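Deveck Club Build – Set-up Guide
Section 4: Table Set-up and First Two-Arm Session

4.1 Scope

This section covers preparing the work table, homing the two arms, and running the first pick-and-place session with the Deveck club build. It assumes that the arms are mounted, that the cables have been routed as described in Section 3, and that the Tredel control software is installed on the station computer. Gripper finger replacement is covered in Section 6.

At least two club members must be present whenever the arms are powered. One is the operator. The other is the spotter and does nothing else but watch the arms and hold the stop button.

4.2 Before Power-On

1. Confirm that the main switch is off and the stop button is pressed in.

2. Wipe the table top with a dry cloth. Do not use spray cleaner near the grippers.

3. Check the table for movement. Press down on each corner in turn. If the table rocks, adjust the feet before going on.

4. Inspect each arm cable from the base to the gripper housing. The cable must have enough slack for the elbow to bend fully in both directions. A cable that is pulled tight at any point in the travel will work its way out of the connector.

5. Push each gripper connector in by hand until it clicks. Do not use pliers.

6. Place the task objects on the table within reach of at least one arm. Small, light objects with flat sides are best for a first session.

CAUTION: Do not reach between the arms while the main switch is on, even if both arms are still. The arms hold position under power and can move without warning if the software restarts.

4.3 Power-On and Homing

1. Turn on the main switch. Wait for the status light on the power supply to turn solid green.

2. Start the Tredel software and load the profile named "club_two_arm".

3. Release the stop button by turning it clockwise.

4. Select Home Left. The left arm moves first to avoid contact with the right arm. Wait until the status line reads READY.

5. Select Home Right and wait for the same message.

6. Open and close each gripper three times from the Tools menu. The fingers should move together and stop without a bump.

NOTE: If one finger lags behind the other, stop and run the gripper calibration in Section 6.2. Do not try to correct it by raising the grip force.

4.4 Running a Hand-Off Task

The hand-off task is the standard first exercise. One arm picks up an object and passes it to the other, which then puts it down. Start with the speed slider at 40 percent and leave it there for the whole first session.

1. Move the giving arm to the object and close its gripper. The default grip force is 300 on the software scale, with a maximum of 2,000. Raise it in small steps if the object slips.

2. Lift the object clear of the table before moving sideways.

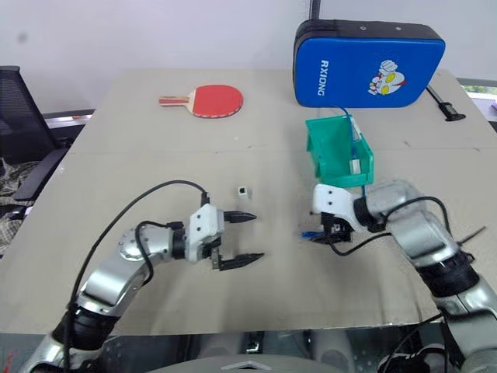
3. Bring the receiving gripper in from the opposite side with its fingers open. Keep the two gripper housings apart by at least the width of a hand.

4. Close the receiving gripper. Wait one full second, then open the giving gripper.

5. Back the giving arm straight out. Do not rotate the wrist until its fingers are clear of the object.

6. Lower the object to the table and release it.

7. Save the run. Enter the operator's initials and one of the result codes: OK, DROP, or STOP.

Every run is saved, including the ones that fail. The shared folder held 3,261 runs when this section was last revised, and the DROP runs are used as much as the others when the club trains a new policy.

CAUTION: If an object is dropped, leave it where it lands until the stop button has been pressed.

4.5 Common Problems

Arm stops partway through a move with fault 12.
The joint load limit has been reached. Check for a snagged cable, clear the fault, and home the arm again.

Gripper does not respond after homing.
Turn off the main switch, reseat the gripper connector, and repeat 4.3 from step 1.

Object tilts when the second gripper closes.
The receiving gripper is off center. Adjust its height first, then its angle.

Software shows only one arm.
Wrong profile loaded. Close the software completely before loading the right one – switching profiles with the arms powered is not supported.

4.6 Shutdown

1. Move both arms to the Park position.

2. Press the stop button, then turn off the main switch.

3. Fill in the session sheet and have the spotter sign it.

Report any damage to Fulvio Melis (hardware) or Ehsan Zamani (software) before the next session.

Section revised Friday, June 23, 2023. T. Morelli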